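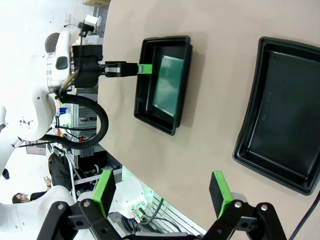 *Board cell, Table 2: gripper at the small tray, large tray empty.*

**Kistitz board handling – Tuesday walk-through, early shift**

- [x] Finger pads seated on the gripper. Check again at shift change.
- [x] Trays free of cracks. Wipe out the large one, a few specks inside.
- [ ] Cable crossing the tabletop clipped down. *Open. Evus to supply clips.*
- [ ] Cable loop on the arm clear at full reach. *Not tested today.*
- [x] Stop button within reach of both operators.
- [ ] Bags kept off the rack area. *Repeat item from February.*

**Comments from operators**

Hand loading is down to 2 boards per run – the other 11 go through the arm. Wrists feel better. More standing and watching, though, and people want stools. Job sheet still says "loader" and needs rewriting before the Bultlow line changes over.

Next check after 128 cycles.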